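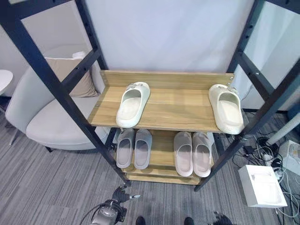
My sister left her sandals on the shoe rack and went to Vaduten for three months, and that's how I ended up talking to footwear.

Not out loud! Well, a little out loud. The place was hers, the Huveck building, fourth floor, and I was only supposed to water things and pick up the mail. She'd put the off-white ones on the top shelf, one over to the left and one clear at the other end, hanging a bit over the lip like it was thinking about jumping. The slippers underneath were all lined up in their pairs, very proper, very smug. I swear the mauve ones judged me when I came in with my boots on.

I should have just put the sandals together. It would have taken a second. But the first night I sat down in the gray armchair with the beige pillow behind my back and a carton of noodles, and I looked at those two, so far apart on one little shelf, and I thought, okay, what happened with you guys?

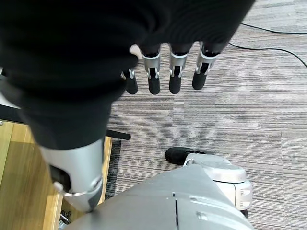 R. Farooqui
Fiction contributor

By April I had the whole story worked out. They'd had a fight at the beach in Cidar. Lefty wanted to stay for the fireworks and Righty had sand under her buckle and wanted to go home, and they'd walked the entire way back without speaking (try that when you're a pair of shoes, it takes real commitment). The slippers had taken sides. The pinkish ones were with Righty, obviously, they lived right under her.

I told my sister all this on the phone. It was 2000 miles and a bad connection, and there was a long quiet part.

"You could move them," she said.

"I don't want to interfere."

"Are you eating?"

I was eating. I was eating great. I was also getting up around six every morning and checking the shelf before I even made coffee, and if you think that's strange then you've never lived in somebody else's apartment with somebody else's quiet.

So the night before she flew back I vacuumed the striped carpet, and wiped down the wood, and stood there with the rag in my hand for way too long. Then I picked up Righty and set her down next to Lefty, close but not touching. I said sorry to both of them and went to bed.

She came in the next day with two suitcases and a sunburn, hugged me, kicked off her sneakers, and slid her feet straight into the sandals like it was nothing.

"Oh, I missed these," she said, and off they went down the hall together, slapping away, both talking at once.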